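Bench Report: Two Arms, One Key Ring

Fitting tags to key rings is dull work, and small shops still do most of it by hand. Zitora's two-arm cell, the Quintero, is sold to those shops as a boxed kit: one aluminum rail, two arms, printed wall panels and the control software. The base price is $2000, and the spare finger set adds $158.

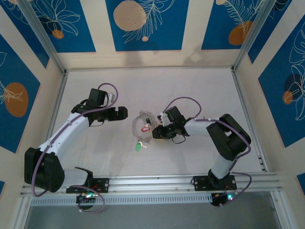 Photo: Nikola Jasińska / Bralteo

Both arms bolt to the same rail, so their spacing can be changed with a hex key. Setup took us most of a Wednesday. The manual is clear on wiring and thin on calibration, and we had to call support about the second arm – the answer was a setting on page 9.

Split rings are a hard test. They are shiny, they tangle, and they turn in the grip when pushed from one side. The kit's answer is to let one arm hold the ring while the other handles the tag.

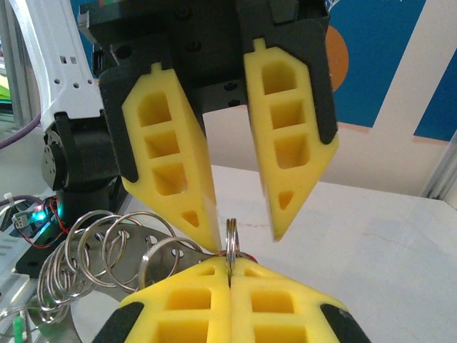
Finger choice matters more than the sales sheet suggests. Ferenc Kocsis, who ran our tests, got steadier holds after he cut the closing speed by half. The default setting is meant for larger parts. Grip force is set per arm and saved with the job, and the menu for it sits three levels down.
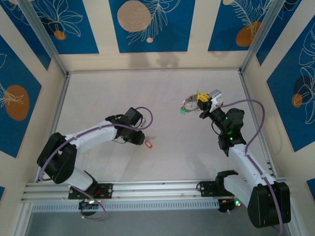 Handoffs and Small Parts

Passing a part between grippers is the slowest step. Each arm must agree on a meeting point, and an error in either one shows up there. We logged 1741 handoffs over the test period. Most misses came from poor alignment at the meeting point, and a fresh calibration each morning cleared up the worst of them. 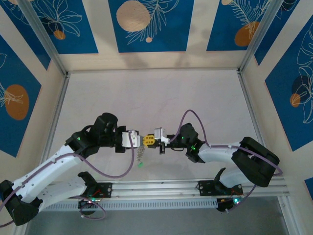

Page last updated in October

Cable routing deserves a check before every shift. Leave enough slack for full wrist travel. Sustent, the U.S. dealer, covers the arms for a year but treats cables as wear parts.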